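Clusitthorpe Neighborhood Library Friends
Minutes of the regular meeting, 9/18/20

We opened with thanks to everybody who carried chairs, and the June minutes were approved as read, once the spelling of Hamercombe had been put right. Old computers came first on the agenda.

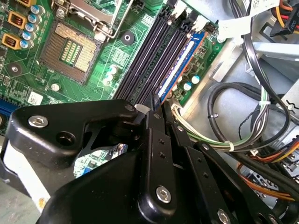
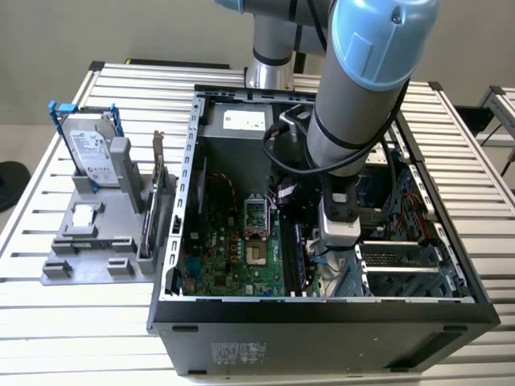 One member wondered whether the $394 set aside for the catalog computer might do more good in the large-print section, as so many of our readers have been asking (and very kindly, too!) for new titles. After a good long talk it was agreed to split the money evenly.

Book sale: $2665 taken, our best yet, with 3 boxes of cookbooks left over for the Hamercombe branch.

Reading garden: the Cleltis bench is ordered. Planting waits for cooler weather.

Adjourned for pie and coffee.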